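Got a Signed Tour Program? Most of the Storage Advice Is Junk

Every time a big tour wraps, the same tips get passed around for keeping your programs, wristbands and ticket stubs "mint." I've tried most of them on my own pile, which goes back to a Doina Babić club show where I paid 8 bucks at the door. I'm not impressed.

Start with lamination. Don't. It uses heat and glue, you can't undo it, and no serious buyer wants a laminated stub. A plain polyester sleeve does the job for pennies. If the package only says "archival" and won't tell you what the plastic is, put it back on the rack.

Then there's the hair dryer trick for getting price stickers off a program cover. Fans swear by it. I ruined the back of a Covadonga Campos program that way, because the heat lifted the shine right along with the sticker. Now I slide dental floss under one corner and go slowly. If it fights me, the sticker stays. A sticker never hurt anyone.

Clear off a table before you sort anything, wipe it down, and let it dry all the way. Keep drinks in another room.

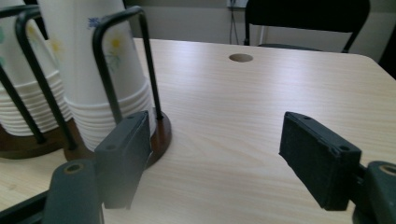
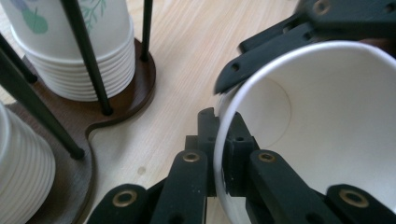
White cotton gloves are next on my list of things to doubt. They look great in unboxing videos. They also snag on page corners and make you clumsy. Clean, dry hands are fine for paper. For glossy photos, I'd wear snug nitrile gloves and keep my fingers on the edges.

Fabric wristbands can be rinsed in cool water with a drop of dish soap, unless there's ink on them you care about. Skip the vinegar soak. I tried it on two festival bands and all I got was bands that smelled like salad.

Signed items need shade more than they need a fancy frame. Teodora Jurić's fan board had a thread with 463 replies arguing over UV glass, and half the people in it had their posters hanging across from a window. Move the poster first. Then decide if you still want to spend $300 on framing.

As for the attic and the basement, no to both. A closet shelf in a room you live in beats either one.

And please ignore anyone who says a perfect sleeve will turn your program into $3,000. Nikola Halilović signed piles of them on his last run. Mine is in a shoebox with a sheet of acid-free tissue on top, and I check it every September for silverfish.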